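# Flusura two-arm bench cell, after one season of bagging

I run the packing room at Ponton, a small produce co-op, and in April we finished paying for the Flusura cell. I've been meaning to write it up for anyone else who is looking at a two-arm setup and trying to work out what to put in the budget.

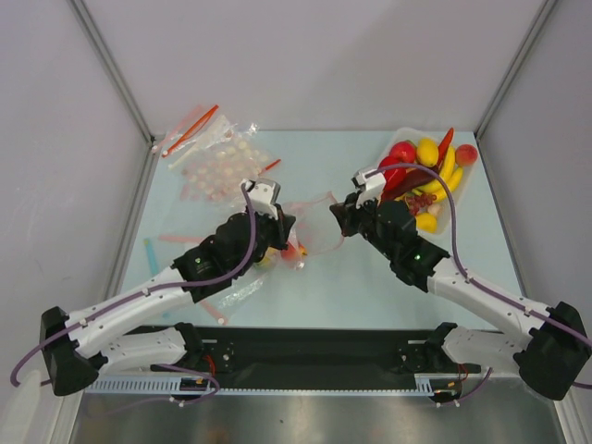

We bought ours for one job, which was putting mixed produce into zip bags for the school snack orders. It's a fiddly job. Every bag gets a couple of items, the bags come in whatever style was cheapest that month, and thin plastic goes wherever it feels like going. I had priced out a proper bagging line first (Taltach makes a nice one) and it wanted rolls of identical bags and items of one size. We have neither, and I didn't want to change what we sell to suit a machine. So we went with arms, and I'm so glad we did!

## What you get

The Flusura comes as a bench with both arms already mounted, a controller, and a day of setup. Ours is the middle size. The reach is comfortable for one produce tub and one stack of bags, and you could squeeze in a second tub if you were strict about where things went. We aren't strict, so it's one tub.

Having two arms is the whole reason to spend the money. I had a quote for a single-arm version that was a lot cheaper and I came very close to signing it. Then we borrowed an hour on a demo unit and tried opening a slider bag with one gripper. Don't bother. With two, one side can hold the plastic while the other does something useful, and that covers nearly everything we ask of it.

Parallel grippers come as standard and I'd stick with them to begin with. The salesperson will show you suction cups and a very pretty soft hand. Both are add-ons, both can be bought later, and we haven't needed either one for this job.

## Where the budget went

I won't print our price, because it depended on a trade-in and yours won't match. What I can tell you is which lines I got wrong.

**Practice bags.** I put in for 20. I'm laughing as I type that. We went through 115 before I was willing to let the thing near an order, and that was with my colleague Vaughn Benavides fishing the good ones out of the reject bin and flattening them for another go. Buy a few different kinds, too. Plain clear ones and printed ones behave differently, and so do the slider styles.

**Produce.** You can practice with plastic fruit and we did for the first stretch, but put real food on the order sheet from the start. A tomato has give in it and a toy tomato doesn't, and your grip settings will change when you switch over.

**The enclosure.** Listed as an option. Treat it as required. Ours has plain pale panels and it made a bigger difference than I expected, both for keeping elbows (human ones) out of the way and for giving the vision system a calm background. We ran without it for the first 2 weeks and I wouldn't do that again.

**Cables.** Order a spare set along with the machine. They have to follow the arms through every move, so they're going to wear sooner or later, and the lead time on ours was longer than I could live with in snack season. Ask for extra length while you're at it. A bit of slack around the elbow is a good thing.

**Floor and power.** Measure the footprint with the arms at full stretch and then add space for a person to get around the side. I measured the bench. We had to move a sink.

## How it does

Really well, with some sulking. On our last full check it got 91 percent of bags right first time, which counts as filled, closed and no holes. Most of the misses were at the closing end. Round, firm things are easy. Grapes are a worry if the bunch is loose, and anything long takes some planning so it doesn't poke out of the top.

It's slower than a fast person. I want to be clear on that so you don't build your plan around speed. What we got was a steady pace through the dull part of the morning, and our two packers moved over to the boxes, where we were always short.

The software is Varma, licensed yearly. Put that in your running costs and not in the purchase, or year two will be a shock. I like it a lot - the replay tool alone has saved me hours of squinting at failed bags - but the seat limit is stingy and the help pages assume you already know where everything is.

## Small gripes

- The status lights on the arms are tiny. I'd love something I could read from the loading door.
- The slots along the front edge collect grape stems.
- The manual has a good section on cleaning, hidden at the back of the wiring chapter.

## Would I buy it again?

Yes, and I'd buy the two-arm version without the week of dithering. If you have a messy, mixed, short-run packing job and someone on staff who likes tinkering, put it on your list. Get the demo hour first, and bring your own bags and your own produce to it. Next year's plan has us asking for a second bench, this one with the wider table, and I've already started saving the odd-sized bags for it.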